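Up at 6 and already buzzing, February

Finally got the Begay starter to behave!! I fed it late last night and when I came down it had pushed right up against the lid, all bubbly and sour and smelling of green apples.
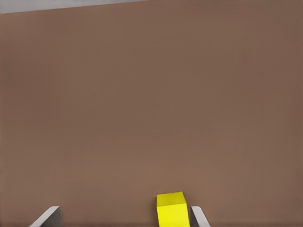
I mixed the dough straight away, before coffee even, which tells you the state I was in. The flour is the new bag from the mill at Binau, the coarse one, and it drinks water like nothing I've used before. I ended up adding two more spoonfuls than the recipe wanted and it still felt tight. Left it alone for half an hour and it went soft and stretchy all by itself. I do love that part.

While it rested I got back to the Pavilby book, the old community cookbook I found at the library sale. Such a treasure. Half the recipes have no oven temperature ("a good hot oven, but mind the back") and there's a whole chapter on things to do with stale bread, including a pudding with cardamom and dried pears that I'm making the minute I have enough crusts. The foreword says the town had 2,778 people when it was printed and it reads as if every one of them had an opinion about rye. Three different caraway loaves! Two of them are the same except for the molasses.

Shaped the dough at 11. One round, one long. The round one tore a bit on top and I nearly started over, then pinched it shut and put it in the basket seam side down. The long one came out beautifully, tight as a drum.

Also walked down to Emel for butter and salt (closed until noon, so I did the loop by the creek, past the willows, and came back around). Ice still on the edges but the middle is running. Saw a heron standing there looking furious. 4,000 steps before lunch, not bad for me in this weather.

Baked the long loaf first. Great oven spring, a proper ear along the cut, and the crust was crackling so loudly on the rack that I stood there and listened to it like a radio. I was supposed to wait an hour before cutting. I waited twenty minutes. The crumb was a little gummy near the bottom, my own fault, but the flavor! Nutty and sharp, and the heel with cold butter was the best thing I've eaten all month.

The round loaf is staying in the fridge overnight to see if the slow rise makes it more sour. If it does I'll try the same with the first caraway one from the book, the one with molasses. Need caraway seeds. Need more parchment too, down to the last sheet.

Starter fed again, 9 at night, lid on loose this time.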